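Cluretti Publishes First Results From Household Chore Trials

BRASTBY, September – Cluretti, a maker of software for household robots, today released the first results from its home trials, which ask whether machines can handle everyday chores in rooms people live in.

The short answer is that they can do some of them, slowly.

The trials cover table clearing, cup sorting and folding small towels. Training material comes from people working through the chores in their own homes with hand-held grippers. Cluretti's software is then run on a two-armed machine at the Distwood test house. Each chore was tried 100 times.

Cup handling gave the widest spread of results. Paper, plastic and smooth rigid cups need different amounts of grip, and a cup lying on its side has to be approached differently from one standing upside down. Patterned tablecloths make the edges of a cup harder for the software to find. 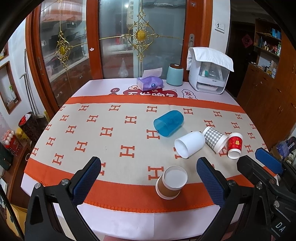
What the results show

The machine finished 254 of the 300 attempts without help. Most of the failures were in towel folding. Among the cup attempts, the usual fault was a light paper cup crushed or pushed out of reach.

Speed remains a problem. A person clears the same table in a fraction of the time, and Cluretti does not consider the current software ready for sale.

Next steps

Cluretti will add 800 recorded chores to its training set, bringing the total to 1,000. A second round of trials will include shelf stocking at Quinlan, a housewares store in Brastby. Results will be published on the Cluretti website.

Media requests can be sent through the press page, Monday through Friday.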